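Jendov Twin-Arm Bench: Planning and Purchase Guide

Section 2. Working out what to buy

Read this section before asking Plolar or any other supplier for a quotation. The arms are the largest single item on most orders, but first-time buyers usually run short on the smaller things: mounting plates, table edging, cable, and goods to practise with.

2.1 Before you start

You will need a floor plan of the room, the name of the person who signs off electrical work, and one written sentence describing the task. "Move small retail goods between a display stand and a basket" is enough. "General handling" is too wide to price.

2.2 Choosing the table and arms

1. Decide whether the task needs one arm or two. Put the second arm on its own line of the order so that it can be deferred.

2. Mark the position of each base on your plan. Every base needs its own mounting plate. Order 2 plates for a twin-arm bench, even if the second arm is coming later.

3. Draw the reach of each arm on the plan, then place the stands and baskets inside it. Do this before fixing the table size.

4. Leave a strip along one side of the table for power supplies and control boxes. Allow 60 cm if the strip must also take a person standing.

5. Choose a plain, smooth top. It will get scuffed, so ask for the price of a replacement at the same time.

Note: Cables from the base and the upper links need a route off the table. Cable ties and trunking are not included in the Jendov base package.

2.3 Display stands and goods

6. Order clear stepped stands if you are planning a shop-type task. Buy at least one spare.

7. Buy the goods themselves in mixed shapes. Boxes, tins, bottles and toy cars are all gripped differently, and a set made up only of boxes will tell you little about the gripper.

8. Add a basket with open sides and check that the gripper can reach into it at the angle your plan allows.
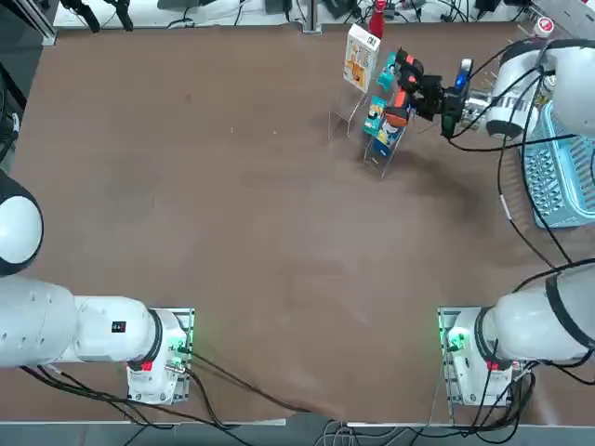
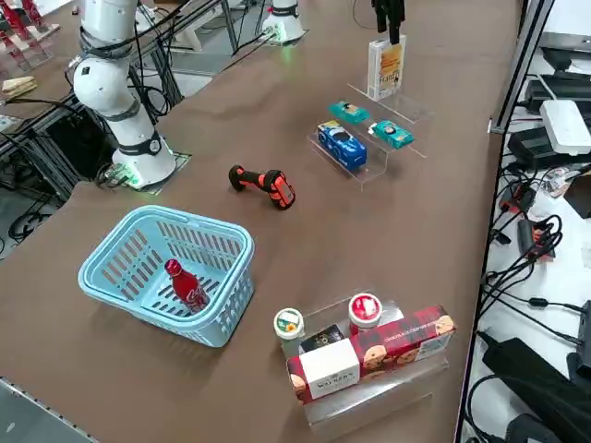
Figures 2a and 2b. Twin-arm bench laid out for a shop-type task, with clear display stand and light blue basket.

Caution: Do not stand goods where a person would have to lean between the arms to reset them. Move the stand or change the plan.

2.4 Filling in the budget sheet

9. Copy the part numbers from the supplier's quotation on to Form 507. Use one line per part, including plates and clamps.

10. Enter consumables separately. We suggest £200 for the first set of goods and the same again for replacements, as cartons crush and labels wear.

11. Enter installation and training as two lines. Frimpong quotes them together unless asked to split them.

12. If you are comparing the Fadness gripper with the standard one, fill in a second sheet. Do not put both on the same form.

Note: Prices agreed in February are normally held until the end of the supplier's financial year. Check the date on your own quotation.

Send the finished sheet and floor plan to Tamunoemi Osagie in Purchasing Support. Electrical connection is covered in Section 3.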